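Comprobación del TCP después de cambiar la punta

Agosto es buen mes para la Darko. La línea de Gretach está parada y se puede tener el brazo fuera de servicio una mañana entera sin discutir con producción. Tocaba cambiar la varilla de contacto, que llevaba 900 horas montada y ya daba lecturas dispersas en Z.

Desmontaje

Brazo en posición de servicio, presión fuera, seta pulsada. El collarín negro se afloja en cruz. Conviene sujetar la varilla con la otra mano antes de soltar el último tornillo – el anillo blanco se queda pegado al collarín y arrastra lo que haya debajo. Limpié el asiento con alcohol isopropílico y un paño sin pelusa.

Montaje y calibración

Apreté con la dinamométrica en dos pasadas. La rutina de Skalon pide 11 orientaciones sobre el cono de referencia. Con menos también converge, pero el residuo engaña. La primera tanda la tiré entera porque Trimgate seguía cargando el archivo de herramienta antiguo. Hay que borrarlo a mano y reiniciar el controlador; recargar desde el menú no basta.

Prueba sobre el tablero

Uso el tablero de arce atornillado a la mesa perforada, con las piezas de madera repartidas por parejas de color. El programa acerca la punta a cada pieza a velocidad reducida y se detiene encima sin tocar. En el paso entre el cilindro verde y la estrella verde es donde antes se ve un error de orientación: la varilla va inclinada y el hueco perdona poco. 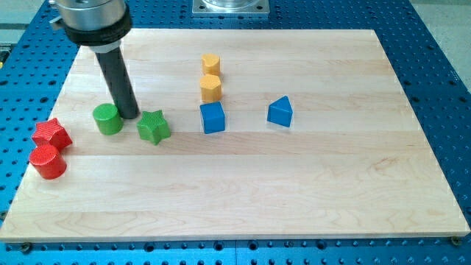

Notas para la próxima vez

Dejar el controlador encendido 40 minutos antes de calibrar. Revisar los tornillos delanteros del tablero. Pedir otra varilla – la que acabo de montar era la última del cajón. Guardar el archivo de herramienta con la fecha en el nombre, para que Trimgate no vuelva a coger el que no es.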